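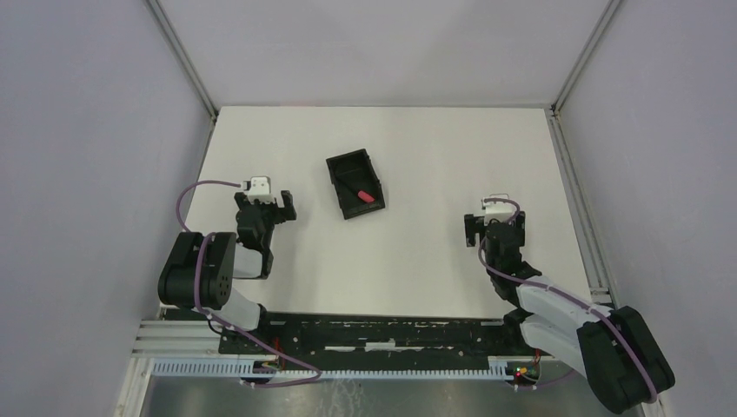

4. Moving files off the old server

Do this after hours. Everyone logged out, Jellach accounting closed on every PC.

4.1 Log in to the old server as admin. Not your own login.

4.2 Open Zenda Backup, pick Full, click Start. Leave it alone till it says Complete.

4.3 Write down the job number. You'll need it if the restore stops partway.

CAUTION: Do not unplug the old server yet. Keep it on the network for 10 days, read only.

4.4 On the new server, open Restore and choose the job from 4.3. Tick "keep permissions". Easy to miss, its at the bottom.

4.5 Port 859 has to be open on the office firewall. If the restore sits at 0 per cent, check that frist.

4.6 Map the S: drive on each PC. Restart.

Note: older PCs can take 24 hours to show the shared printers. Colour printer needs its own driver, see section 6.

4.7 Error 4 at login means the clock is out. Fix the time, try again.

Still stuck? Ring Mohsin Sandhu at the Valtthorpe office, have the job number ready.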